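Section 4. Washing knits in the Hedlund front loader

Read section 2 first if the machine is new. Transport bolts out, hoses on, drain hose clipped up. If it walks across the floor on spin the bolts are still in. Stop it, take them out.

This section is for sweaters, cardigans, knit hats, scarves. Not for blankets, those are in section 6.

Before you start

Check the care label. Hand wash symbol (tub with a hand in it) is OK on the Knits program. Tub with an X through it is not OK on any program, take it to the cleaner.
Empty pockets. Close zippers, do up buttons.
Turn everything inside out, ribbed cuffs and hems too.
Darks and lights apart. Navy, black and dark red bleed the first few times.
Anything with beads or hooks goes in a mesh bag. Bag not full, half at most.

Loading

1. Open the door. Wipe the rubber seal with a dry cloth, look in the fold at the bottom for coins, hair pins etc.

2. Put the knits in one at a time. No more than 4 adult sweaters. Drum should look half empty.

3. Push the door until it clicks. No click, no start. Usually a sleeve in the seal.

CAUTION: Do not slam the door to make it catch. The latch is plastic and a new one has to be ordered.

Detergent

4. Pull out the drawer. Three slots. Left is prewash, leave it empty for knits. Middle is main wash. Right is softener.

5. Liquid wool detergent in the middle slot, up to the lower line. Not powder, it leaves white specks in the ribbing and you will be rinsing again.

6. Softener is optional. Skip it on wool.

NOTE: The flap in the middle slot has to be DOWN for liquid. Up for powder. If the flap is up the liquid just sits there and you find it in the drawer afterward.

Choosing the program

7. Turn the dial to Knits. Light comes on next to the word.

8. Press Temp until it shows Cold. Cotton knits can go to 30C, wool stays on Cold.

9. Press Spin until it shows 300. Default is higher and the machine does not remember your last setting, so check it everytime.

10. Press Start. Hold it for 2 seconds. The door locks and you hear the pump.

CAUTION: Do not change from Knits to Cotton in the middle of a cycle. The drum speed changes and wool will felt. No fixing that.

To add a forgotten item: press Pause, wait for the lock light to go off, open, add, close, Start. If the lock light stays on the water is too high. Leave it for the next load.

After the cycle

11. Wait for the door light to go out. Takes a little while after the beep. Don't pull on the handle.

12. Lift knits out with both hands under them. Wet wool is heavy and the shoulders drop if you carry it by the neck.

13. Lay flat on a dry towel. Roll up towel and sweater together, press down, unroll. Second towel if the first one is soaked.

14. Move to the drying rack, flat. Pull sleeves and hem straight to the size you want. Ribbing gets pushed together, not pulled out.

15. Turn over after a day. Away from radiators and out of direct sun.

NOTE: No tumble drying for wool. Cotton and acrylic knits may go in on Low if the label says so. Take them out a bit damp.

Problems

Sweater still dripping: spin was set to 0. Select Spin Only, 300, Start.
Smells stale: drawer or seal needs cleaning, see section 8. Leave the door open a hand's width between loads.
Pills on the sleeves: normal with soft yarn. Use a fabric comb once it is completly dry. Short strokes, one direction.
Lint on dark knits: wash apart from towels. Clean the filter.
Display shows E2: water not draining. Check the hose for a kink, then the filter.
Display shows E4: door. See step 3.

Filter: small hatch, bottom right. Put a shallow tray under it before you unscrew, there is always water left in there. Unscrew slowly, let it drain, pull out, rinse, screw back in till it stops.

Storing

Fold, don't hang. Fully dry first, check the seams and underarms. Heavy ones at the bottom of the pile.

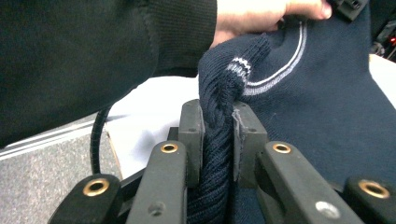
Cedar blocks or a closed cotton bag for the summer. No plastic bags. Refold now and then so the creases don't set.

Next: Section 5, Sheets and towels.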